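Foltenero Help > Desk and Office

Sorting flat items on a desk that also holds a PC
Posted by Kerstin Harms, 27 May 2020

I sort a pile of flat green items on a white desk that also carries a monitor and a computer. The free area in front of the monitor is 400 mm deep, and the pile spreads until it reaches the screen. Cables run across the same surface. I can't move the desk or shorten the network run. What is the correct way to divide the space? 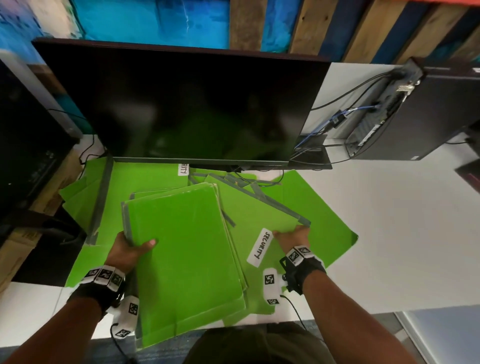

Desk surface with the monitor switched off. The label on the right reads SECURITY.

The cables are the smaller problem. I can tie those back. Sorting takes longer than it should, and I lose track of which group a piece belongs to once the layers overlap.
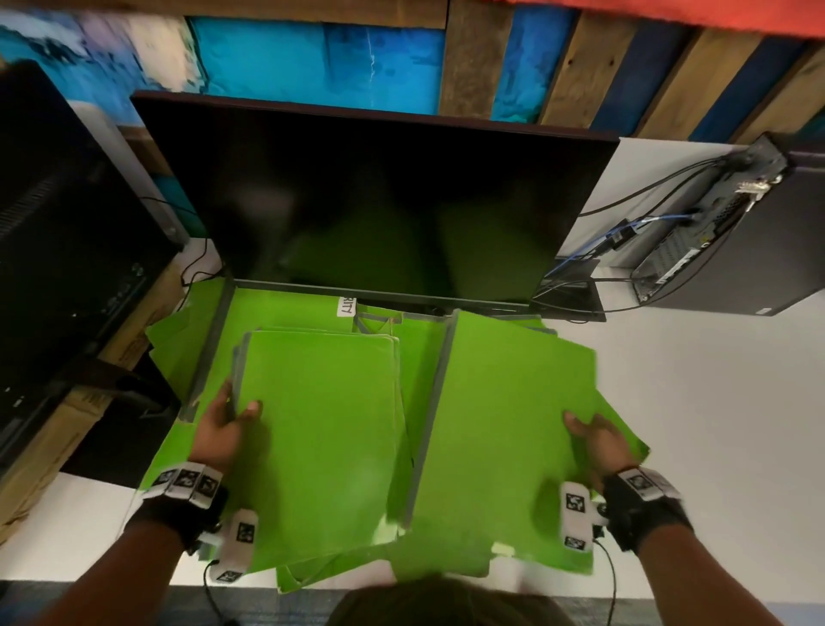
Labels are black capitals on white, one wording per group. I had assumed that was enough for sorting by eye. With the pile pushed up to the monitor, though, one label is partly covered and only RITY can be read, so I end up lifting pieces to check them. Would a different label position help, or is it a matter of stacking?

Kariuki

Both, but stacking first. Split the surface into two zones, unsorted left and finished right. Square up the finished stack with all the stiff edges on one side and the label on the opposite side, turned outward. Leave a gap between the zones wide enough for your hand.
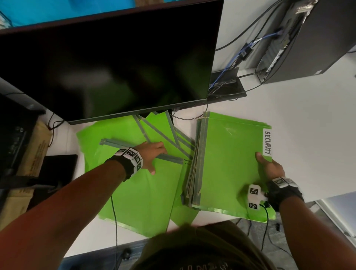

Keep the finished stack clear of the cable route as well. Run the network cable along the back edge and fix it with hook-and-loop ties every 200 mm. Leave a service loop at the computer - you will want it when you swap a port. Once the label edge is fixed, do not rotate single pieces to make the stack lie flat. Alternate whole groups instead.

Walico

get a monitor arm. frees up the whole back of the desk

Tikano

An arm needs a solid rear edge to clamp to, so check the underside of the desk first. Otherwise I agree with Kariuki, except for the ties. I use adhesive clips, fitted in December, and none have come off yet.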